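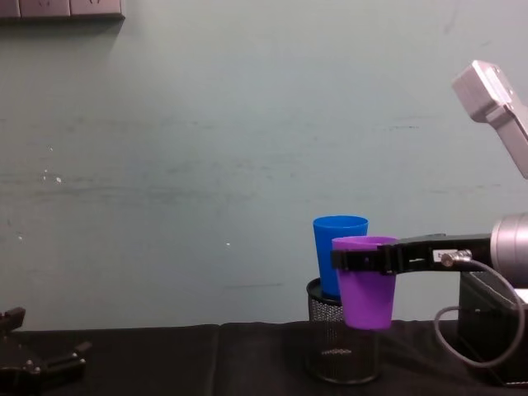 Scuffs, streaks and little chips on a painted wall behind a work table.

If you have a table pushed up against a wall, you know how the paint behind it gets to looking tired long before the rest of the room does. Ours went that way in the sewing corner first, then behind the kitchen table, and then all down the back hallway where the coats and the grocery bags go by. I have spent a good many weekends on walls since we moved to Istthorpe, and I've picked up a few habits along the way that save me from repainting a whole room every time January comes and the low sun shows up every smudge.

Start dry

Before any water goes near the wall, go over it with a dry microfiber cloth or a clean, soft broom head with an old T-shirt tied around it. Work from the top down. Dust that gets wet turns into gray mud, and then you're cleaning the mud as well as the mark you came for (ask me how I learned that!). Pull the table out far enough to stand behind it if you possibly can. I used to lean across and do it at arm's length, and I'd end up with a clean patch shaped exactly like my reach.

Washing flat paint

Flat or matte paint is lovely to look at and a bit of a baby when it comes to scrubbing. Use a bucket of lukewarm water with a small squirt of dish soap, and wring the sponge out until it hardly drips. Start low on the wall and work upward for the wet part, so dirty water doesn't run down over dry paint and leave tracks. Go lightly, in wide strokes, and rinse with plain water on a second cloth. Then leave it be until it's completely dry before you decide it didn't work. Wet paint looks darker and it will fool you every time.

Keep the sponge well away from outlets, switches and power strips. Turn off the breaker if you're going to be working right up close, and wipe the cover plates with a cloth that's barely damp.

Those white melamine sponges are wonderful on semi-gloss, and I wouldn't be without them for baseboards, but they're a very fine abrasive and on matte paint they can leave a shiny spot that bothers you more than the scuff ever did. Try one somewhere hidden first. For a single black rubber mark I'd sooner use an ordinary white pencil eraser, rubbed gently, and brush away the crumbs.

Filling the small chips

Little white flecks usually mean the paint has popped off and you're looking at primer or plaster underneath. If they're shallow you can often skip the filler altogether and just touch them in. If you can feel an edge with your fingernail, knock it down with fine sandpaper, press in a dab of lightweight spackle with your fingertip, and let it dry properly. I give mine overnight, though the tub says 2 hours. Sand again, wipe off the dust, and dot a bit of primer on before the color.

For the paint itself, use the smallest brush you own and hardly any paint. I like a child's watercolor brush. Dab it, don't stroke it, and feather outward with a scrap of dry sponge. If the wall has been up a few years the color will have shifted a little even with paint from the same can, and a small dab hides that far better than a big square does.

Saving leftover paint

Pour what's left into a glass jar with a tight lid, filled nearly to the top so there's not much air in it. Write the room, the brand, the color and the sheen on a strip of masking tape. My hallway color is a mix from the hardware store on Ferier Street and all I had to go on was the number 38 on the lid, which was no help to anyone when I went back for more. Keep the jars somewhere that doesn't freeze -- a garage shelf is no good in our winters.

Keeping it nice afterward

Leave a gap of two fingers between the table and the wall, and stick felt pads or a strip of foam weatherstripping along the back edge. If you use a table cover, let it hang down a little at the back so that there's fabric between the hard edge and the paint. Dark cloths show lint something awful, but a damp rubber glove run over the top will gather it up into rolls you can just pick off. Iron out the fold lines before you put it down, or hang it in the bathroom while you take a hot shower.

And wash your work cloths separately from the towels, please. I still have a bath sheet with spackle in it.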